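Boltthorpe workshop, bench notebook
8 Oct 2020

Tea corner day! I have been wanting to sort out the jars since February and the bench is finally clear enough to do it properly. Plan is the black two-tier rack from Oksanen on the light board, dry stuff on the top shelf, and the lower shelf kept for mugs and the sugar tin once we find it again.
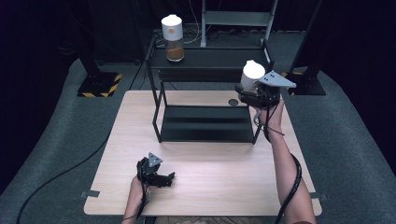

The rack is a cracking bit of kit for what it is. Thin square tube, open at the sides, so you can get a hand in from either end without knocking the jar next door. I had it down for the bin when we moved out of the Prevby unit and I'm very glad I was talked out of it. I like it towards the back edge of the board, with the half-full jar of brown granules at the left of the top shelf and its white-lidded partner going over on the right. That leaves a good stretch of wood at the front for actually making a brew. The cables behind want tying up -- a job for another evening.

Measured shelf height again while I was there: 304 mm to the top surface. The Kidano jars go on with plenty of air above them, so the taller ones should be fine too.

Next, the board. Two coats of oil last month, 30 minutes between wiping on and wiping off, and I'm so pleased with it.

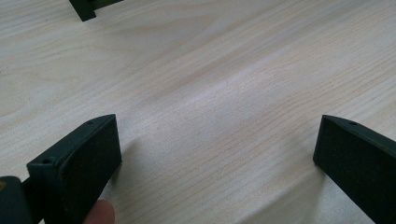 Posted by: bench 6, Boltthorpe

Look at that grain! Fine wavy lines on the diagonal, then the softer cathedral shapes over on the left. It was an offcut, 552 mm on the short side, and I very nearly painted it. Clips at the front corners for now. If it moves about once the kettle is on it I'll put a strip of rubber underneath, but I'd like to leave the underside alone if I can.

Lids next. I keep going on about these, but a big chunky cap is so much nicer to grab than the skinny tin ones we had before, and you can spot it from the other side of the room. 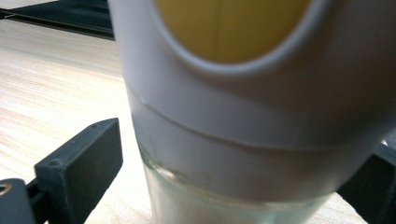
Photo: Boltthorpe workshop notebook

The yellow oval set into the top is my favourite part, with that thick white rim round it. I'm going to try writing the contents on a round sticker and putting it inside the oval, where it shouldn't get rubbed by fingers. The glass on this one wants a wipe just under the cap, there are smudges and a cloudy streak -- warm soapy water first, then a bit of vinegar if it's stubborn.

To do: cable ties, stickers, find the sugar tin, ask Oksanen if they still sell the spare shelf panel.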